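Speaker notes -- Irina Grecu
Ripening rooms and mixed loads: what the temperature log leaves out
Friday, December 2, 2022, afternoon session

Open with the complaint from Kallell. They received a load in September that was within temperature for the whole trip and still came in uneven. The driver's log was clean. The claim was refused on that basis. Leave the log on screen while making the next point.

Air temperature is measured at the return duct. Pulp temperature is measured inside the fruit with a probe. The two can differ for many hours after loading, and the duct reading says very little about a pallet in the middle of the load. Most contracts in our region mention only the duct.

Slide 2. Definitions. Keep it short, the room knows most of this. Climacteric fruit continues to ripen after harvest and responds to ethylene. Mango, pear, banana and avocado belong here. Citrus and grapes do not. Ethylene is produced by the fruit and also dosed from outside in a ripening room. A load can therefore dose itself if ventilation is closed.

Point to stress: skin color is a weak measure of ripeness in mango. Blush depends mainly on variety and on light exposure in the orchard. Firmness and soluble solids are better, and both take a sample out of the box -- which is the usual reason given for skipping them.

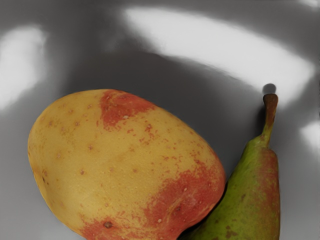 Vol. 19, p. 139

A mango with red-orange blush over yellow skin may be ready or may be days away. The same problem exists with pears that stay green as they soften. Ask the room who still grades by color card at intake. Wait for hands.

Slide 4. The Zamfir trial. Two rooms, same setpoint, same fruit, different stacking. Room A was stacked tight to the wall. Room B had a gap on all sides and forced air through the pallets. We sampled 200 pieces per room at intake and again on release. Show the firmness plots side by side and let people read the axes. The spread in Room A was much wider. The mean was nearly the same, so a report giving only the mean would have passed both rooms.

If asked about carbon dioxide: yes, it was logged, and Room A was vented on the same schedule as Room B. High carbon dioxide slows ripening and would have confused the result.

Slide 5. Mixed loads. Uneo ships several kinds of fruit in one trailer to smaller stores. A compromise setpoint is normal and is rarely right for anything on board. Mango suffers chilling injury at temperatures that suit pears. The damage may only show after the fruit warms up in the store, and by then the claim window has usually closed.

Slide 6. Cost. Finumine supplied the probes at list price. Do not quote the price from the stage, refer people to the handout. Labor is the larger item in any case.

Recommendations, read slowly:
Record pulp temperature at loading and at receipt.
Report spread together with the mean.
Write the probe position into the contract.
Separate chilling-sensitive fruit where volume allows.

Questions. Skip slide 7 if running late -- it repeats the airflow drawing from the handout.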